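Cutting the button collection down to size

September 17, 2018

My aunt left me her buttons in April. I had asked for them, so I can't complain. They came in two suitcases and a cookie tin, and for most of the summer they sat in the hallway and I walked around them.

She had worked for a dressmaker when she was young and then did alterations from home until her eyes got bad. She never threw a button away. When a coat went to the rag bin she cut the buttons off first, threaded them on a bit of string, and knotted it. Many of the strings were still knotted. Some had a paper tag with a word or two in pencil, like "Ruth's gray" or "school 4 missing 1." I kept all the tags.

I finally started sorting in the last week of July. I had a plan, which was to sort by color, and it was the wrong plan. Color looks good in a jar but it doesn't help when you need a button. If you've lost one off a shirt you need the right diameter first, then the right number of holes, and then you worry about whether it's cream or white. After two evenings I had a beautiful pile of greens and no idea whether any of them would fit a cardigan. I tipped the lot back together and began again by size.

Button sizes are given in lines, written with an L. Forty lines make an inch. A regular shirt button is usually 16L or 18L, a suit jacket front is 30L or so, and overcoats go up from there. I bought a cardboard gauge from the sewing shop and used it for the first evening. After that I could tell by eye most of the time, except between 16 and 18, where I still have to check.

I did count them, because my brother bet me there were more than 4,000 and I said there weren't. There were 2,389, not including snaps, hooks, or anything broken. He paid up with a pizza. Of those, 151 were glass, which was a surprise to me. I'd taken most of them for plastic until I wrote to Frauke Hinrichs, who runs the button swap I go to twice a year. She told me to tap them against my teeth. Glass clicks and feels cold. Plastic makes a dull sound and feels like nothing much. I washed them first.

She also told me how to deal with the ones that smelled. Some old plastics break down, and when they do they give off a sharp vinegar smell and can damage whatever is stored with them. I found a string of tortoiseshell-looking buttons that had gone sticky, and the metal ones in the same bag had green on their shanks. I threw out the sticky ones and cleaned the metal ones with a dry toothbrush. Don't soak metal buttons. I soaked six before I knew that, and the backs rusted.

Next came the question of what to keep. I went back and forth on this for a couple of weeks. I sew, but not that much. I make maybe three things a year and mend a few more. Two suitcases of buttons is more than I could use if I lived to be a hundred and fifty. On the other hand, the moment you give away a set of eight navy 24L four-holes, you will want eight navy 24L four-holes. 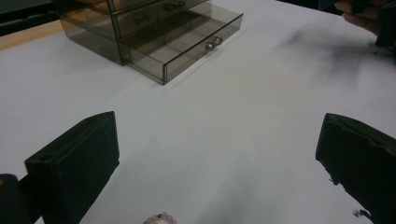 In the end I set myself three rules. Full sets of five or more stay, if I can picture a garment they'd go on. Single shirt buttons stay up to one small bag of each size, and after that they go. Anything with a tag in my aunt's handwriting stays no matter what it looks like. The third rule let in some very ugly buttons, including one orange toggle the size of a walnut, but I'm fine with that.

The rules got me down to a bit under half of what I started with. I could have gone further. The hard part was the sets of four, because four is enough for a pair of cuffs or a short placket but not for a cardigan. I kept the glass ones and let the rest go.

What left the house went three ways. The swap took the better singles and some metal ones I had doubles of. The elementary school took a big bag of plastic for art projects. The rest I offered online and sold 38 small lots, mostly for the price of postage and a coffee. One buyer, Jarosław Makowska, restores old accordions and wanted flat black buttons of one exact width for a repair. I measured eleven for him with calipers, and he sent me a nice note afterward. I hadn't known anyone used sewing buttons for that, and I'm not sure anyone else does.

A few practical things, in case you have a tin of your own to get through.

Sort on a towel. Buttons roll on a bare table and bounce on a bare floor. I found one in my slipper yesterday.

Do an hour at a time. After an hour I started putting two-hole buttons in with the four-holes and had to redo them.

Keep sets on a thread or a safety pin. My aunt was right about this. Loose sets come apart the first time you go looking for something else.

Label with size first and color second. Mine say things like "24L navy 8" and I can find what I want in a minute or so.

Leave out the silica packets unless your house is damp. I put some in and Frauke said they won't hurt but they won't do much for plastic either. A little air is better than a tight lid, particularly for the older stuff.

I still have the cookie tin to do. It's all hooks, suspender clips, and bits of corset hardware, and I don't know the names for half of it. If anyone reading has a good book on old fasteners, please leave the title in the comments. I've looked at the library and they only had one on zippers.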